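Reports > Site visits > Urthorpe open day

Urthorpe opened its desk-goods hall to visitors on July 24, 2022. Ludger Bauerfeind took our group through in 40 minutes, starting with the drinkware bay. Lid fit is checked by hand there, and a bottle with a proud cap goes back to the bench. 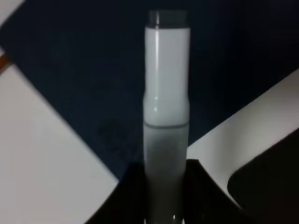 Orkilo supplies the cartons, 66 to a pallet. Casimiro Escobar asked about the grey stock and was told it had been dropped in April - too many scuffs in transit.

Bay 13 holds stationery and computer accessories. Cables are stored without ties and checked at the plug end first. The labelling is clear, though the aisle is narrow. 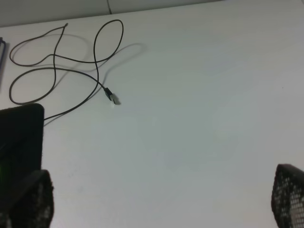 The catalogue runs to 252 lines. Pricing was not discussed. Parking is at the rear, off the service road.
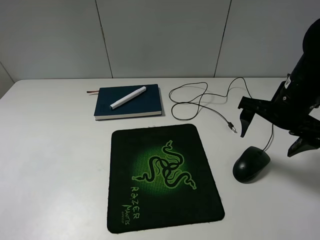
Notebook with marker, USB cable and Razer mouse pad, Urthorpe.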